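The Bench in the Lily Alcove
January
By the Irico workshop

The small alcove at the back of Irico has been in use for a full winter now, and several readers of the Gorix newsletter have asked how the bench top is holding up. These pictures cover the top, the walls and a few of the things on it.

The alcove was a coat closet when we took over the rooms on Rätsep Street. The inside measures 45 inches at the front. We took out the shelf, filled the holes and papered the walls with the end of a line from Esow, pattern 2108. It was the last of that color in the shop, and there was enough to do the sides and back with one short strip left over. The strip is rolled up in the hall closet for repairs. 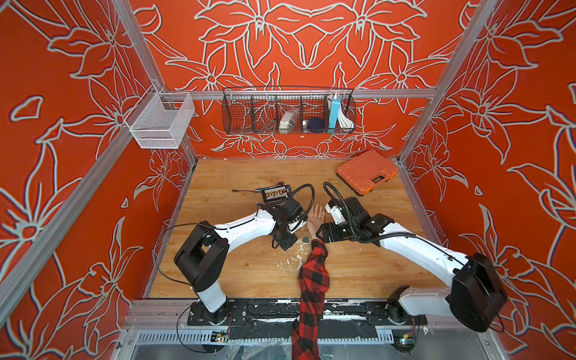 Bench top, lily wallpaper and wire basket, with the orange tool case in the back corner.

The wallpaper is a strong red-orange with large pale lilies. It was hung by two people over an afternoon, and the slope of the side walls made the matching slow. We started in the middle of the back wall and worked out toward the front. If we did it again we would cut each length a few inches longer. Esow has since dropped the pattern, but they keep a similar one under 3906 with smaller flowers.

The wire basket hangs from the aluminum bar along the back wall. It is divided into compartments. Hanging it there leaves more of the wood free, and the tool case can stand in the corner with its handle where it can be reached.

The balance charging board stays on the bench most of the time. It has a row of yellow sockets and is used to charge several small packs together. It used to live in a drawer, and the short leads caught on everything.
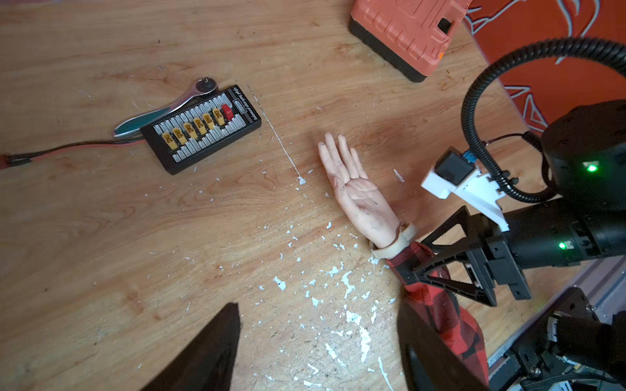
Page last changed: January, 4:10 p.m.

The wood was bought as an unfinished board and sanded twice, first along the grain and then again after the first coat of oil. We wanted a light color against the paper. The oil warmed it up more than the sample did, and it looks yellower under the evening light than it does at noon.

Paint was the first thing to mark it. We were touching up a window frame with white gloss and used the bench to hold the tray, with newspaper under it that was too small. Most of the splashes were left where they fell. A scraper takes them off, but it also takes off the oil, and a clean patch in the middle of an old surface shows more than the paint does. 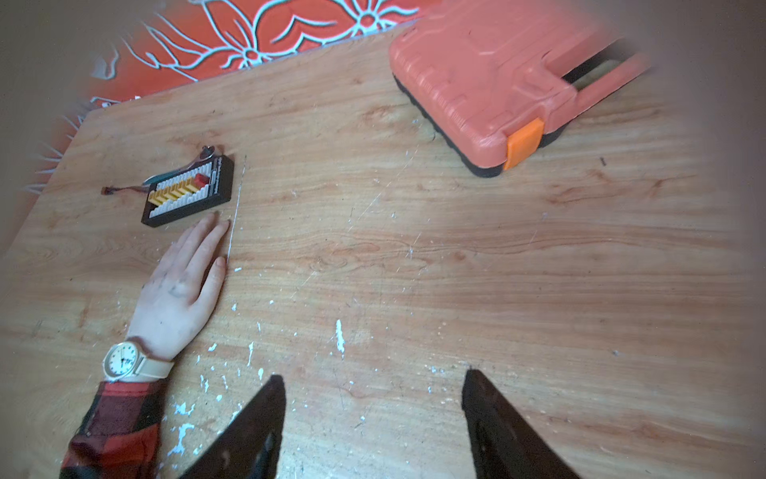
Scratches are a different matter. The shallow ones go down with fine paper and a little more oil on a rag. The deeper ones stay. We tried a wax filler stick on a test piece and it dried too dark for this wood, so the rest of the stick went to the frame shop two doors down.

For everyday cleaning we use a damp cloth and then a dry one. Dirt from hands and sleeves comes off easily enough if it is wiped the same day. Flannel leaves lint on fresh oil, so anyone in a plaid shirt should roll up the cuffs for the first day after a new coat. A watch buckle will scratch soft oil too.

The charging board is moved off the wood before oiling and goes back the next morning. Its cable goes with it.

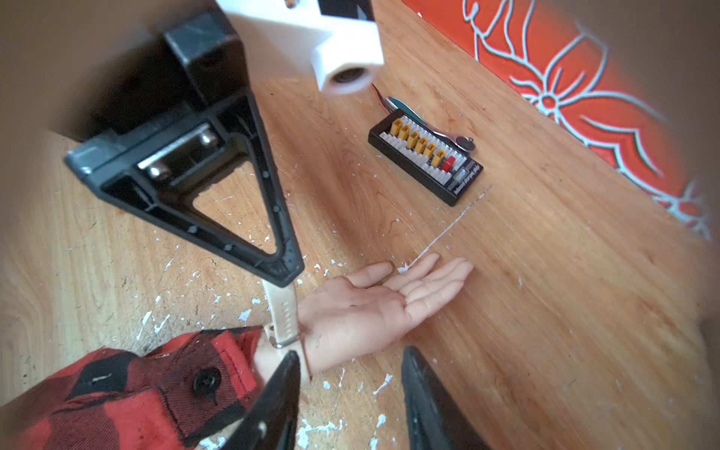 Next for the alcove

The bench top gets another coat in spring, when the window can be left open overnight. The front edge needs it most. Before then we plan to glue down one seam of the wallpaper that has lifted near the bottom on the left, and to look for a second basket in the same size.

Measurements for the bar and the basket are on the Irico notice board by the door. Copies can be mailed on request.

Contact: Irico, Rätsep Street, extension 2763 | © Irico | Back to top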